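# Loading the hip before the hill: a conversation with a riding physiotherapist

The clinic in Flandavmont has two treatment rooms and a short stretch of rubber flooring where riders are asked to walk, hop and stand on one leg. The physiotherapist who runs it treats mostly equestrian athletes, and most of them arrive with the same complaint: one stirrup feels longer than the other.

"The leathers are usually level," she said. "I ask people to measure them first. Then we look at how the ankle bends."

Her starting test is a knee-to-wall lunge. The rider places one foot flat, moves it back from the wall and bends the knee until it touches without the heel lifting. The distance is recorded for each side. A difference between sides matters more to her than the figure itself.

"A stiff ankle can't absorb the downward phase of the trot," she said. "The movement goes somewhere else, often the knee, sometimes the low back. The rider feels that as a lost stirrup."

She is cautious about stretching as a first response. In her view, many riders who feel tight in the calf are weak in it, and the tightness eases once the muscle can carry load. Her usual prescription is a slow single-leg heel raise off a step, three seconds up and three seconds down, with the knee straight for one set and bent for the next. The bent-knee version shifts work to the soleus, the deeper of the two main calf muscles.

"People rush the lowering part," she said. "If you can't control it on a step, you won't control it on a horse."

Volume is logged in Kurnix, the training diary the clinic asks its riders to use. One eventer on the program completed 3,000 raises over a winter – a total the physiotherapist regards as ordinary when it is spread across months. She was less interested in the total than in the 56 sessions it took, with no long gap between them.

On equipment she was brief. The Jendex balance board in the corner gets used for warm-ups only. "It's fine. It trains you to stand on a board."

Mounted work is added late. She starts with 200 strides of rising trot without a change of rein, then the same on the other rein, and asks the rider to report which foot felt lighter. Riders who train at the Teoh yard do this on an arena surface; others use a flat track. Hill work waits until both sides feel even.

Asked how long the process takes, she declined to give a number. "It depends on the ankle, and on whether they do the exercises." 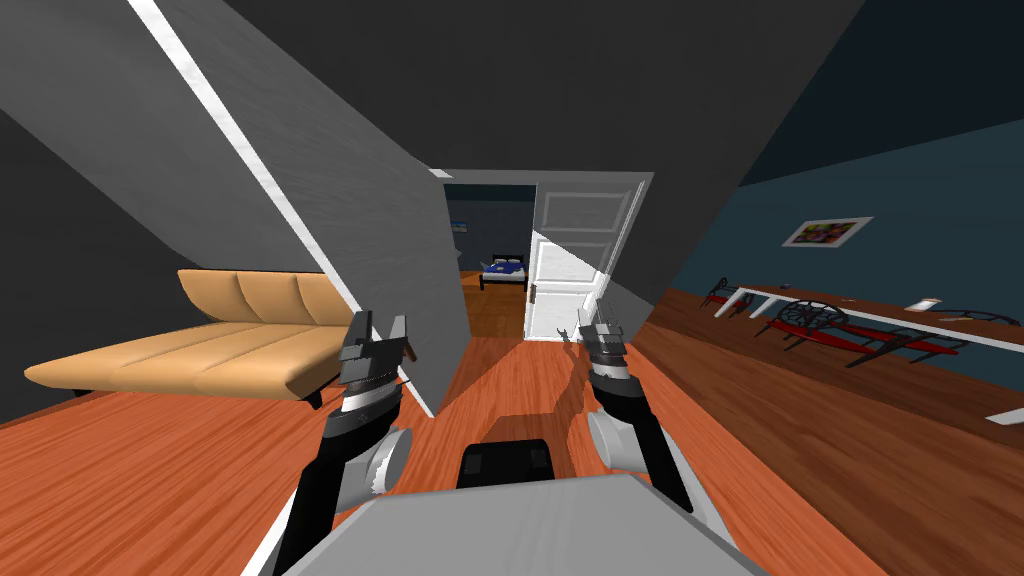
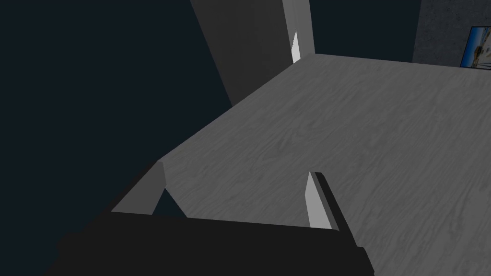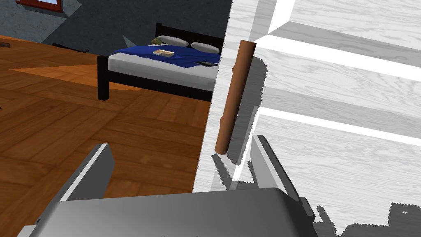 *Computer-rendered views, all three with a gripper or grippers in the foreground.*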